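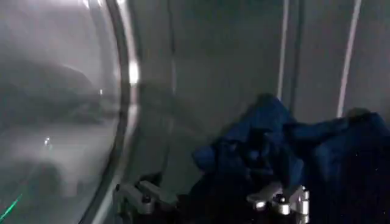 Can a robot arm do the laundry yet?

It can do parts of it, slowly, with a person nearby. The Nokisetti laundry kit moved most of our garments where they were supposed to go, and it needed help often enough that it did not free up anyone's afternoon.

What we tested

The Nokisetti is a single-arm kit with a two-finger gripper, a wrist camera and a control box, sold to small laundries and repair shops that want to automate loading and unloading. We ran it through June in the back room of a guesthouse laundry, against front-loading machines and one sorting table. The task list was limited to four chores: pick a garment from a pile, load it, unload it, and put it down flat enough for a person to fold. Folding itself is listed by the maker as experimental. We tried it anyway and report on it further down.

Raimonds Org did the installation and kept the log. I did the scoring. We bought the kit at the normal price and it has since been moved to the towel line, where it still runs.

Setup

Mounting took one morning. The base plate needs a floor that does not flex, and ours did until we bolted a steel sheet under it. Calibration is guided and clear. The software asks for the machine opening to be traced by hand with the arm in free-drive mode, and after that it treats the rim as a keep-out zone. Trace it carefully. Our first trace was too tight on the hinge side and the arm refused half of its own approach paths.

The manual is well organized but assumes the reader knows what a tool center point is. A shop owner without a technical background should budget for an installer.

Picking

Cloth remains the hard part. A box has corners and a known width. A garment in a heap has neither, and the point that looks like the best grasp is often the top layer of something much larger. The kit picks the highest ridge it can find, closes, lifts a short distance and checks the weight on the wrist before committing. This is a sound method and it works well on shirts, pillowcases and hand towels.

Over 100 single-garment picks from a mixed pile, 13 failed outright, meaning the gripper came up empty or dropped the item before clearing the pile. Most of the failures were dark garments. Navy and black cloth in low light gives the camera very little to work with, and the depth estimate in the folds becomes unreliable. A work light aimed at the pile helped a great deal. The maker should put that in the box.

Double picks were a separate problem. Two socks at once is harmless. A bedsheet wrapped around three shirts stops the job, and the arm has no strategy for it other than letting go and starting over.

Loading and unloading

Loading is the stronger of the two. The arm carries the item through the opening, releases it and withdraws along the same path. It rarely touched the door.

Unloading a drum is slower. Wet cloth sticks to the back wall and the arm has to reach in past the rim with little clearance for the wrist. A full load of mixed clothing took the kit 450 seconds to empty on its best run. Raimonds does it by hand in well under a minute, including the sock that hides behind the door seal. The kit missed that sock on most runs. It has an end-of-job check that photographs the drum, but small dark items get past it.

Folding

The towel routine produces an acceptable half fold when the towel is already spread out on the table. The shirt routine does not produce anything we would hand to a guest. I would ignore both for now.

Reliability and safety

The arm stops on contact with light force, and it did so every time we tested it with a padded bar. Recovery requires a button press at the control box, so someone has to walk over. On a busy day that walk is the main cost of ownership. Our longest run without any intervention was 300 picks, all white hand towels of one size - a fair picture of where this class of machine is useful.

The finger pads wore evenly and are easy to replace. One cable clip near the wrist broke in the second week. Nokisetti sent a new one without argument.

Compared with the alternatives

We had the Fidar on loan the previous season. It is faster on flat goods but uses suction, and suction is poor on knits and useless on anything loosely woven. The Woneo cart, which tips whole loads from a bin, is cheaper and quicker if sorting is not required. Many shops would be better served by it. Kęstutis Ramanauskas, who runs the laundry at Kütt, tried both and kept the cart.

Who should buy it

A shop that handles large numbers of similar small items, has good lighting and already employs someone who can restart a machine. For a home, no. The arm takes up the space of a second dryer and cannot match a patient adult on a basket of mixed clothes.

Good: grasp check before lifting, clear calibration, safe contact stop, cheap pads.

Bad: dark fabric, tangled sheets, slow unloading, manual restart after every stop.

Score: 6 out of 10 for towels, 3 for everything else. Firmware updates are free for the first year, and I will rerun the dark-fabric picks when the next one is released.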